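Notebook, bench 2, November

Saturday, 8:20 am. Kraut batch C, day 1.

Starting over with C. Batch B went in the compost Thursday night, pink patches right down the side, smelled like a wet basement. Pretty sure it was salt. The old scale drifts when the battery is low and I never re-zeroed between bowls. New battery in. Checked against the 500 g weight, reads 500 on the nose, three times in a row.

Cabbage from the Goltitz stand, the flat kind, outer leaves already a bit tired but the hearts are tight. Cored, shredded on the thin setting. Thin setting is too thin imo, goes limp fast, but I wanted to match batch A so the comparison means something.

Salt: 20 g per kilo of shredded cabbage. Weighed AFTER coring this time. (B was weighed before, so that's another thing wrong with B.) Plain sea salt from Robles, no iodine, no anti-caking stuff on the label. Caraway in half only. Other half is plain.

Massaged in the steel bowl until it gave up a decent puddle, then let it sit with a plate on top while I cleaned up. More liquid than A at the same stage. Fresher cabbage maybe, or I just leaned on it harder. Didn't top up with brine.

9:45. Jars. Out of glass in the big size, the rest are tied up with the Flitow peppers until they come off. Went through the shelf to see what else could stand in for dry storage and for the weights. Plastic is ok for spices, salt, dried peppers. Not putting a ferment in it, scratches hold smell and you can't get it out again. Glass only for anything live. 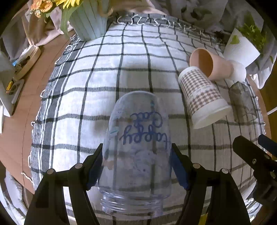
Clear plastic jar, screw neck. Dry goods only.

So C is split over the two glass ones left. Plain in the left, caraway in the right. Packed down with the wooden tamper, left a good three fingers of headspace, whole leaf folded over the top and a glass weight on each. Brine came up over the leaf in both. Lids on loose, masking tape with the letter and contents. Pleas do not tighten the lids if you are passing by, they need to breathe.

Shelf temp at 10:30 was 70 F. Fine for now but that corner gets sun after lunch, so I hung a towel over the window. If it creeps up, move the jars down to the floor by the door. A did best in the cool spot, slower but much crunchier.

Things to do different than B:
- open and look every morning, not when I remember
- anything floating comes out right away
- wipe the rims, clean cloth
- write the taste notes the same day, the B notes were made up from memory and are useless

Oltilik starter: still in the fridge door, havent used it. The packet says a pinch per quart. Thinking of a side by side in the next round, one with and one without, same cabbage same salt. Not mixing it into C, too many things changing at once already.

4:15 pm. Quick look. Few bubbles along the glass in the caraway jar, nothing in the plain. Brine still over the leaf on both. Shelf still at 70 so the towel is doing something. Color good, pale green. No smell yet except cabbage.

Tasted a strand of the plain from the leftovers bowl, salty but not harsh. A was like that on day one too.

Need: more big glass jars, spare scale battery, masking tape (nearly out), a second weight set. Peppers should be strained off midweek and that frees up some glass.

Next check tomorrow morning before coffee. First real tasting on day 5.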